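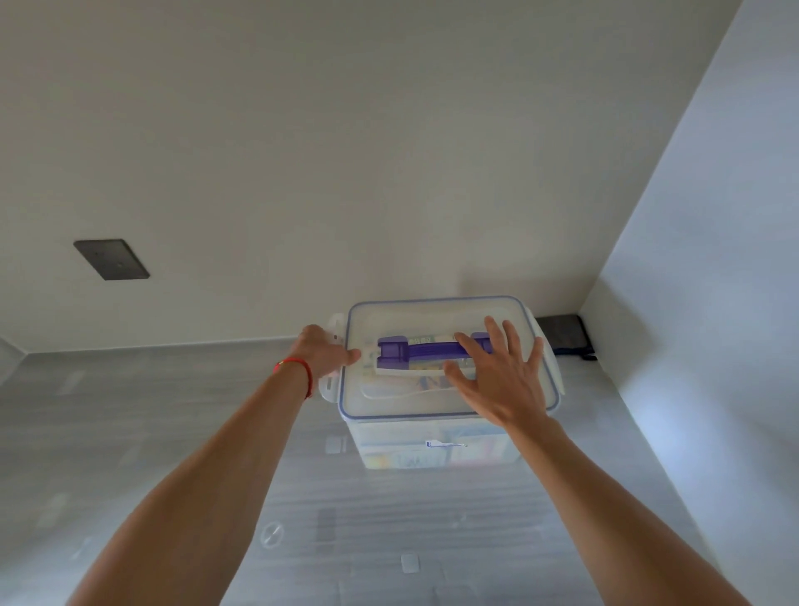 제4장 약은 몸속에서 얼마나 버틸까

앞 장에서 흡수 이야기를 하느라 고생 많으셨어요. 위장, 소장, 간을 차례로 지나가는 그림을 그려 보라고 했더니 간을 빼먹은 분이 꽤 있었을 것 같은데, 괜찮습니다. 저도 학부 때 그랬거든요. 이번 장에서는 혈액까지 무사히 들어온 약이 그다음에 어떻게 되는지를 다룹니다. 얼마나 오래 남아 있고, 어떤 속도로 빠져나가고, 왜 어떤 약은 하루에 한 번만 먹어도 되는데 어떤 약은 끼니마다 챙겨야 하는지 말이에요.

저는 이 주제를 좋아해요. 약 봉투에 적힌 “하루 세 번, 식후”라는 말이 갑자기 수식으로 보이기 시작하는 순간이 있거든요! 수식이라고 겁먹지는 마세요. 이 장에서 쓰는 수학은 지수함수 하나면 거의 다 되고, 그마저도 처음에는 절반, 또 절반, 또 절반, 이렇게만 따라오시면 됩니다.

이 장을 읽기 전에 확인할 것

제2장의 농도 단위(mg/L)가 가물가물하면 잠깐 돌아갔다 오세요. 제3장에서는 생체이용률의 정의만 기억하면 충분합니다. 로그 계산은 부록 나에 따로 정리해 두었어요.

4.1 욕조 이야기

약동학 수업에서 욕조 비유를 안 쓰는 사람을 저는 아직 못 만났는데, 저도 그냥 쓰겠습니다. 욕조에 물을 한 번에 붓고 마개를 빼요. 물이 많을 때는 바닥에 걸리는 압력이 커서 콸콸 빠지고, 얼마 안 남으면 졸졸 빠집니다. 약도 대체로 이렇게 움직여요. 혈중 농도가 높을 때는 같은 시간 동안 많이 없어지고, 농도가 낮아지면 없어지는 양도 같이 줄어듭니다. 이런 방식을 일차 소실이라고 부릅니다.

일차 소실에서 변하지 않는 것은 비율이에요. 한 시간에 10퍼센트씩 없어지는 약이라면, 많이 남아 있을 때도 10퍼센트, 조금 남아 있을 때도 10퍼센트가 없어집니다. 그래서 절반으로 줄어드는 데 걸리는 시간도 늘 같아요. 바로 반감기죠.

연습 삼아 Kollex라는 약을 하나 두고 계산해 봅시다. 한 번 투여하는 양은 500 mg, 반감기는 네 시간이라고 할게요. 편의상 먹자마자 전부 혈액에 들어온다고 치고요(제3장을 읽은 분들은 여기서 인상을 쓰셔야 합니다). 네 시간 뒤에는 절반, 여덟 시간 뒤에는 4분의 1, 열두 시간 뒤에는 8분의 1이 남습니다. 공책에 가로축을 시간, 세로축을 남은 양으로 잡고 점을 찍어 보세요. 점을 이으면 처음에 뚝 떨어졌다가 점점 누워 가는 곡선이 나옵니다. 세로축을 로그로 바꾸면 이 곡선이 직선이 되는데, 그 얘기는 4.3절에서 할게요. 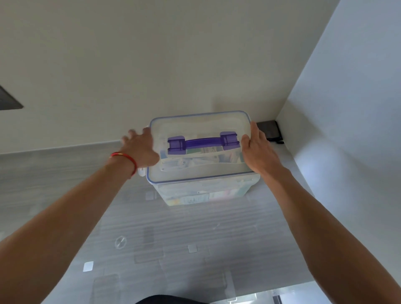

그럼 절반씩 줄어드는 약은 언제 다 없어질까요? 수학으로만 따지면 영원히 안 없어집니다. 절반의 절반의 절반은 아무리 작아도 0은 아니니까요. 실제로는 반감기가 다섯 번쯤 지나면 대부분 빠져나갔다고 봅니다. 이 “다섯 번” 규칙은 앞으로 정말 자주 나와요. 약을 바꿀 때, 검사 전에 약을 끊을 때, 부작용이 언제쯤 잦아들지 가늠할 때 모두 같은 규칙을 꺼내 씁니다. 다만 효과가 나는 시간과 몸에 남은 시간이 꼭 같지는 않다는 점은 기억해 두세요. 작용 부위에 단단히 붙는 약은 혈중 농도가 한참 떨어진 뒤에도 효과가 이어지기도 합니다.

4.2 마개를 빼 놓은 채로 물을 또 붓는다면

환자가 약을 한 알만 먹고 끝내는 일은 드물죠. 첫 알이 다 빠지기 전에 둘째 알이 들어오고, 또 셋째 알이 들어옵니다. 앞의 Kollex를 네 시간마다 한 번씩 먹는다고 해 봅시다. 둘째 알을 먹는 순간 몸에는 첫 알의 절반과 새 알 전체가 함께 있어요. 이렇게 계속하면 한없이 쌓일 것 같지만, 양이 늘면 빠져나가는 양도 따라 늘어나서 어느 높이에 이르면 들어오는 양과 나가는 양이 맞아떨어집니다. 이 상태가 항정상태예요.

항정상태라고 농도가 자로 그은 듯 평평한 것은 아닙니다. 먹으면 올라가고, 다음 약을 먹기 전까지 내려가고, 톱니처럼 오르내려요. 톱니의 꼭대기가 너무 높으면 독성이 걱정되고 골짜기가 너무 낮으면 약효가 끊깁니다. 투여 간격을 정하는 일은 이 톱니를 위아래 두 선 사이에 끼워 넣는 작업이라고 생각하면 편해요.

톱니를 완만하게 만드는 방법은 여러 가지입니다. 적은 양을 자주 먹어도 되는데, 새벽마다 일어나서 약을 먹으라고 하면 저부터 못 지켜요. 그래서 제형 쪽에서 손을 씁니다. 약이 정제에서 천천히 풀려나오게 만드는 거예요. 욕조로 치면 바가지로 붓던 물을 수도꼭지로 바꾸는 셈이죠. 이런 정제를 서방정이라고 하고, 중국어 포장에서는 缓释片이라는 표기로 만납니다.
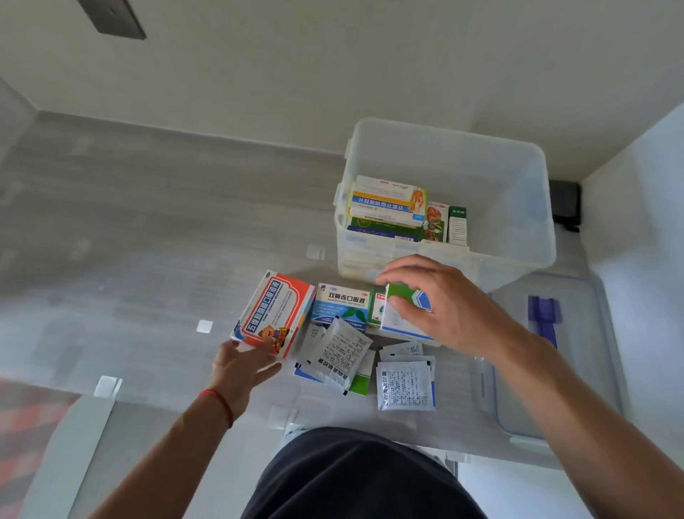
그림 4-1 투명 보관함에 담긴 약 상자들. 노란색과 흰색으로 된 상자의 双氯芬酸钠缓释片은 디클로페낙나트륨 서방정이라는 뜻이다.

서방정에서는 욕조에서 물이 빠지는 속도보다 물이 들어오는 속도가 더 느린 경우가 생깁니다. 그러면 혈중 농도가 떨어지는 모양이 소실 속도 대신 흡수 속도를 따라가요. 학생들이 시험에서 제일 많이 헷갈리는 대목이라 4.5절을 통째로 여기에 썼습니다. 그리고 서방정은 쪼개거나 씹어도 되는지를 제품마다 꼭 확인해야 해요. 천천히 나오도록 설계한 구조가 깨지면 하루 동안 나눠 나올 양이 한꺼번에 풀릴 수 있거든요. 분할선이 있어서 반으로 나눌 수 있는 제품도 있지만, 가루로 빻는 건 또 다른 문제입니다.

이 장에서 배울 것

4.3절에서는 반감기를 소실속도상수로 바꾸는 법을 배웁니다.
4.4절에서는 청소율과 분포용적이 반감기를 어떻게 결정하는지 봅니다.
4.5절에서는 서방형 제제의 농도 곡선을 읽습니다.
4.6절에서는 신장 기능이 떨어진 환자의 투여 간격을 다시 계산합니다.

먼저 풀어 보기

어떤 약 100 mg을 정맥으로 한 번에 주사했습니다. 반감기가 두 시간일 때, 여섯 시간 뒤 몸에 남은 양을 구해 보세요. 계산기 없이도 됩니다. 같은 약을 두 시간마다 100 mg씩 계속 주사하면 꼭대기의 양은 얼마에 가까워질까요? 이쪽은 조금 어려우니 먼저 표를 만들어 몇 번 더해 보고, 짐작한 값을 책 여백에 적어 두세요. 4.3절 끝에서 그 값을 다시 꺼내 쓰겠습니다.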